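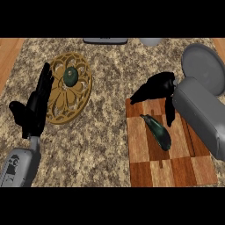 Project report: trying out the Rulto simulation kit for two-handed kitchen tasks
Group 4: Soo-ah Woo, Chenxi Pan, Angus McPhee
Supervisor: Shengli Cao

1. What we set out to do

Review of the Rulto kit, student licence, as a way of practising two-handed pick and place without booking the lab. Question from Shengli: is it good enough for next year's second years, yes or no, and what would they trip over. We had six weeks, lost one to coursework deadlines.

The kit is a simulator, a set of household objects and a scripting layer. You get a two-armed humanoid with proper hands, a task builder and a scorer. Teleop is extra and we didn't pay for it, so everything below is scripted.

2. Setup

Install took Chenxi an afternoon. Lab machines fine, Angus's laptop not fine (graphics driver, fixed in the end by Zhiqiang Pan in tech support, thanks). The guide is for the previous version and two of the menu names are wrong. Write them on a sticky note and move on.

Scenes load from a text file. Change the object names, reload, done. Best part of the kit for us. We kept to one family of scenes, vegetables on kitchen things: an eggplant on a checkerboard cutting board, a small green one on a gold trivet, dishes further back. Object set calls it eggplant so we do too, everyone at home says aubergine.

3. Tasks

Task A: right hand lifts the eggplant off the board and puts it on the grey dish.
Task B: left hand takes the small vegetable off the trivet and puts it on the board.
Task C: both in one run, B only starts once the right hand is clear of the board.

Start positions shuffled a bit each run. 1,000 runs each, so 3,000 in all, plus the ones we threw away while debugging. Full log is 3,713 runs. The extra ones are marked "junk" in the last column, please dont use them.

4. What happened

Task A mostly worked after we stopped grabbing at the fat end. Closing the fingers nearer the middle was a lot steadier. Before that it rolled, and once it rolls the script has no idea.

Task B was worse than we thought it would be. Small round thing, openwork trivet. Fingertips caught in the cut-outs and the trivet came up too. Soo-ah raised the approach height and brought the thumb in later, which sorted most of it. Not all.

Task C showed a scorer problem. It gives a pass if the vegetable is touching the board at the end, even if it is only leaning on the side of it. We wrote our own check (appendix 2). With the kit's scorer on its own our numbers would look far too good. We reported this to Rulto, got a ticket number, nothing since.

Timing: a run is roughly 40 seconds on the lab machines with the display on. Much quicker with it off, but then you can't see why it failed, so we left it on for the frist batch of each task.

5. Good and bad

Good: scene files. Reset is instant. Arms don't wander. Hands can be driven finger by finger or with ready made grips, and the ready made ones are ok for a first week.

Bad: textures are basic, patterns repeat, so we wouldn't train any vision on it without more work. Dark vegetables gave our colour detector trouble, the two greens came out as one class untill we added size. Contact between finger and object looks soft, sometimes sinks in slightly. Licence server went down twice.

Compared with Flesex, which Angus used last year: Flesex has better contact, worse everything else. Reloading a scene there meant restarting the program.

6. Who did what

Soo-ah: grasp scripts, task B. Chenxi: install, scene files, logging. Angus: scoring check, Flesex comparison, most of this write up.

7. Recommendation

Yes for second years, with our scorer swapped in and a corrected install sheet. No for anything with a camera model in it. We'd want to try the teleop add-on before saying more, Shengli is asking for a trial licence in July.

Appendix 1: scene files (shared drive, folder C)
Appendix 2: scoring check, needs the path at the top changed to yours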